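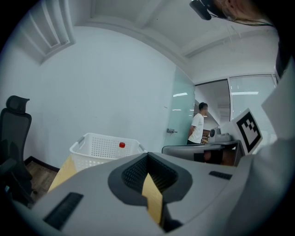

From: Ginevra Grasso
To: Proto club list
Date: Monday, January 9, 2023
Subject: Re: basket task, who is doing what before the Trerer day

Hello all,

Answers to Tiburcio first, then the rest.

Tiburcio Ibarra wrote:
> I have gone through the recordings from before the break and I make it
> 513 we can keep. The entry form says 960 for the basket task. Are we
> counting the old August ones or not? I would like to, but the marker
> board was in a different place then and Guido thinks the tracking
> suffers for it. Also, do we have to use the same bottle every time?
> The rules sheet only says "a bottle".
>
> Tiburcio

We are not counting the August ones. I asked Elisa and she agrees with Guido. There are 88 of them, so it isn't a great loss. Please move them to a separate folder and leave them there.

On the bottle: keep to the clear one with the red cap for now. Once we reach 960 we can do a smaller set with other bottles, and Rasa has offered to bring a few in.

The layout stays as it is, with the white basket on top of the cardboard and the bottle inside it, towards the right. If you are on your own, start from there and reset to it after each go. Two people last term began with the basket on the bare surface and we had to throw those out.

Other points:

The marker board stays on the grey desk. If it gets knocked, stop and do the calibration again before you carry on. Guido has put the steps in the shared folder under Palumbo (yes, the name is left over from last year's entry, I will rename it when we are done).

Keep the gripper moving slowly on the way in. Quite a few of the rejected ones were fine apart from blur in the first second.

Disk space. The club laptop stops at 3,000 files per folder for reasons I haven't got to the bottom of. Start a new folder well before that.

Prosden have not replied about the spare jaw pads. I will ring them this week. Until then please don't peel at the edges of the ones we have.

I still need someone for the second evening slot. Elisa can open up but can't stay – reply to me directly if you can do it.

Ginevra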